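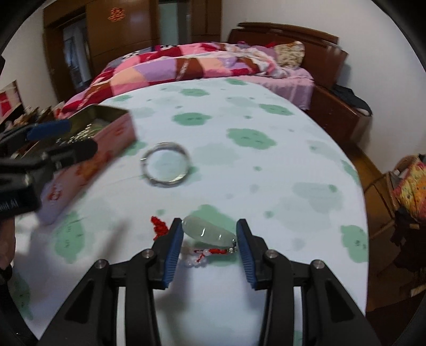

## 4. Cataloging your first pieces

Now the fun part! With Plullow installed and your collection named, you can start adding jewelry. Set aside an evening for it if you can, put some music on, and don't worry about getting every field right. Everything can be edited later.

### 4.1 Add a piece

1. Tap **New piece** on the home screen.
2. Type a short name. "Green drop pendant" works much better in a search than "Grandma's."
3. Pick a type: necklace, pendant, bracelet, ring, earrings, brooch, or loose beads.
4. Fill in **Material** only if you know it. If you're guessing, check **Unconfirmed** and move on.
5. Write where it came from under **Story**. There's room for 3249 characters, and we love seeing people use them all!
6. Tap **Save**. Plullow gives the piece a number, starting at 1.

> **Note:** Earrings count as one piece. If you've lost one of the two, turn on **Single** so it shows up when you filter for repairs.

### 4.2 Set up a container

Containers tell you where a thing lives — a box, a drawer, a pouch at the back of the closet. You can nest them up to five deep.

1. Open **Places** and tap **Add container**.
2. Name it after something you'd say out loud, like "big tin" or "travel roll."
3. Drag pieces into it from the list on the right. 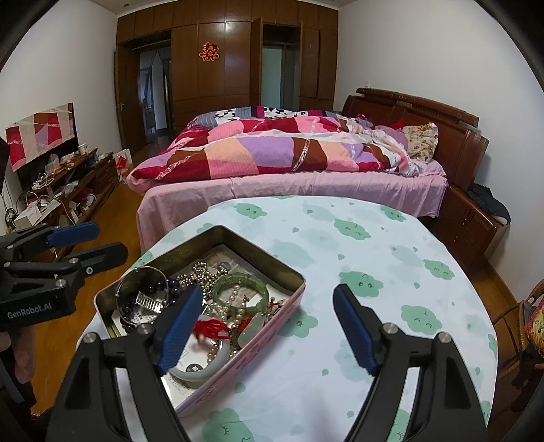 4. To move several at once, press and hold the first piece, tap the others, then choose **Move to**.
5. Tap **Lock** when you're finished. Locked containers can't be changed by accident when someone else borrows your tablet.

> **Caution:** Deleting a container also deletes any containers nested inside it. The pieces themselves go to **Unsorted**, and their old locations can't be restored.

### 4.3 Share with family

Feven Yilma, who tested this version for us, shares one catalog of 569 pieces with her sister Ebise, and they leave each other notes on nearly every necklace. It's a lovely way to use the app!

1. Open **Settings > People** and tap **Invite**.
2. Choose **Can view** or **Can edit**.
3. Send the code. It expires after 2 hours.

If an invited person sees an empty list, ask them to close Plullow and open it again. Older Wuter tablets sometimes need a full restart before the pieces appear.

To print your catalog or save a copy for your insurance folder, go on to section 5.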